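Bedroom and Laundry Corner Check, Tronberg House, Unit 27
Date: 2024-03-06

Floor: OK. The herringbone looks wonderful, and the path along the right side of the bed is wide enough to carry a full basket through. Please keep it that way!

Mattress: OK. Quilted top is in lovely shape, no sharp edges on the border. Lift the two far corners next time and look underneath.

Plastic bags: NEEDS ATTENTION. Thin bags don't stay on the bed. Tie a knot in them and put them up high, especially when families with babies are booked in.

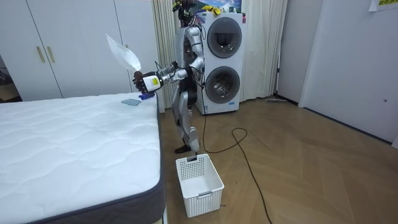 Same goes for dry-cleaning film and the wrap that new pillows come in. Clisosska has a great little wall bin for this, and I'd love one in every unit.

Washer and dryer: OK. Both round doors latch with a good click. Lint screen cleaned, hoses due in July. Things stacked up near the machines should come down to a shelf.

Laundry basket: OK. No cracks in the plastic, nice smooth rim. Park it against the wall when it's done.

Smoke alarm: OK, loud and clear on the first press.

Recheck in 6 weeks. Really pleased with this one, Civilville crew!

Dissanayake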